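3.2 Length of tenure and coalition size

Prime ministers who led coalitions of two parties stayed in office longer than those who led four or more. In the Komel data set, 16 heads of government took office without having served as a minister before. Six of them left before the end of their first term — most after losing a budget vote.

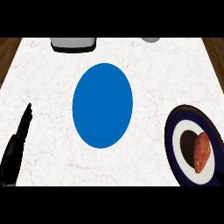
Irena Skála
Research Fellow, Brirnance Institute for Parliamentary Studies

Figure 2. Marble tabletop, rendered view.

We coded each departure by its stated cause, using the Gurudon archive of floor speeches. Cases with more than one cause were coded under the first one given in the resignation letter. Caretaker cabinets were left out, as were leaders who held office only between a March election and the first sitting of the new house.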